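Robot Fault Analysis, Unit 6
Handout: The missed pick in the living room cell
Instructor: Lilian Kinyua
September 2020

Read this before the lab. Bring your own copy of the run log, since we will mark it up together. The grading sheet is at the end.

Background

The simulated cell we use in this unit is called Sada. It was built by Heriberto Rosales for the household tasks in the Prumeo course package, and it has been patched several times. The job in this unit is simple to state. The arm reaches over the armrest of a sofa, closes on a small object lying on the seat, lifts it, and carries it away. The task script is named Cisgate, for reasons that are lost.

In the version you will be given, run 631 ended with a fault. The controller stopped the arm with a contact force error while the gripper was still moving down. The object had not been picked up. The script then wrote "grasp complete" to the log anyway, and the next stage started from a position it should never have been in. You are looking at two faults that happened close together, and a large part of this unit is learning to keep them apart.

What the log shows

The planned approach height was set from the seat surface. The seat height in the task file was measured on the old sofa model, which had a hard, flat seat. When the model was changed, the file was not. The new seat is higher by a small amount at the middle cushion, so the fingers reached the fabric before the script expected any contact.

The force limit did its job. The stop came 145 milliseconds after first contact, and the joint positions in the log stay constant from there. Students often write this up as the failure. Please don't. The stop is the one part of the run that worked as designed.

The second fault is in the script. It checks whether the "close" command was sent, and it takes that as proof that something is between the fingers. It does not read the finger width. With the arm halted, the close command was accepted, queued, and reported as done.

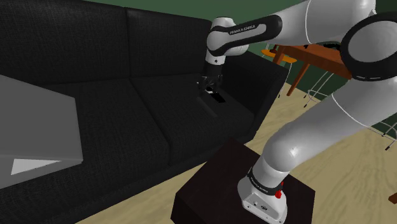
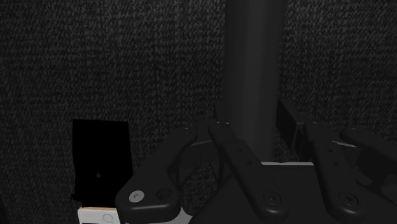 The cause of a missed pick is usually found in the geometry, so start there and leave the controller settings alone until later. Write down which surfaces the gripper can touch on its way to the target, in the order it would meet them. In the wider view the arm comes across near the armrest with the gripper pointing down at the middle seat cushion, and the small black object is lying on that same cushion. Two things follow. The cushion is a contact surface for the whole last part of the move, and any error in its height goes straight into the approach. Also, a black object on dark fabric gives very little contrast, so a detector that depends on brightness may place its edges badly. Treat that as a possible second cause and test it separately.

The armrest deserves a line in your list too. Run 631 did not hit it, but the clearance under the upper arm was never checked after the sofa was changed. A collision there would involve a link of the arm, and the finger force limit would not catch it.

Choosing a view for diagnosis

A wide view tells you where the arm is. It is poor evidence for whether the fingers are touching anything. The close view has the opposite problem: the finger links are large and easy to make out, but they can hide the very contact you want to see. For this reason we do not accept a still picture as proof of a grasp, or of a missed grasp. Use the finger width and the contact force, and use the picture to decide where to look in the log.

Lab procedure

1. Load the task file and leave every value as it is. Run it once and save the log.
2. Find the first contact. Record the time, the gripper height and the force.
3. Compare the gripper height with the seat height in the task file. Record the difference.
4. Correct the seat height only. Run again.
5. Put the old seat height back. Add a check on finger width after the close command, and run again.
6. Apply both changes and run a third time.

Step 5 is the one people skip. You need a run in which the arm still stops early but the script reports it correctly – otherwise you have no evidence that your check works.

Do not raise the force limit to get past the stop. One group did this last November and the run finished, with the fingers pushed well into the cushion model. On hardware that is a damaged gripper, or somebody's hand.

Report

Keep it under 3,000 words, including tables. State each fault, its cause, the evidence from the log, and the change you made. If you are unsure about a cause, say so and name the test that would settle it.

Reading: Þórarinsdóttir, chapter on false success reports. Skip the section on pneumatic grippers.

Grading: fault separation 40 percent, evidence 40 percent, fixes 20 percent.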